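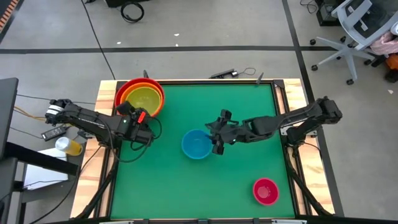
May, 14:10. Glaze shrinkage, Bradell white clay, batch 199. Test bars dried overnight, 10 per shelf, colour even. Crazing starts at the rim and works inward. Nested ware should share one glaze lot; a stack like the red, orange and yellow-green bowls shows every rim at once, so a mismatch is obvious — Dénes Szabó wants rims checked first.
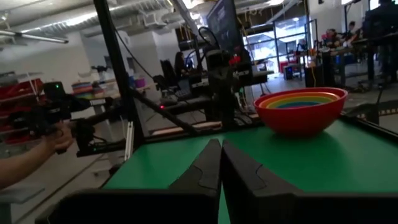

Does a slower cool stop the crazing? It delays it; the silica still needs to go up.

Refire at 100 an hour.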